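Build number 4 of the two-finger grippers, and my best tip so far: practise on fleece! It's soft, forgiving and drapes every which way. Snug up the pivot screws before each session, wipe the pads with a damp cloth, and keep your printed spares in a labelled tub (mine says Stisberg, long story). 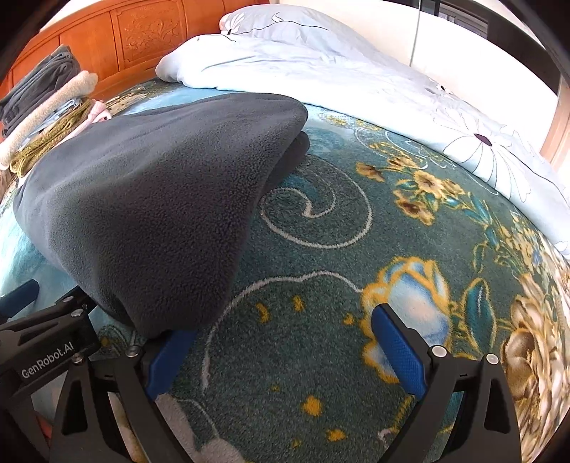 Grey fleece on the patterned blanket

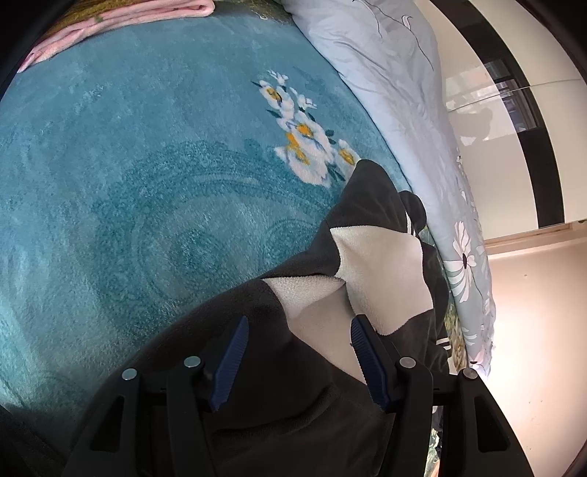 *Pinier Shared Workshop, Home Builds Club*

Go slow on the close, eh.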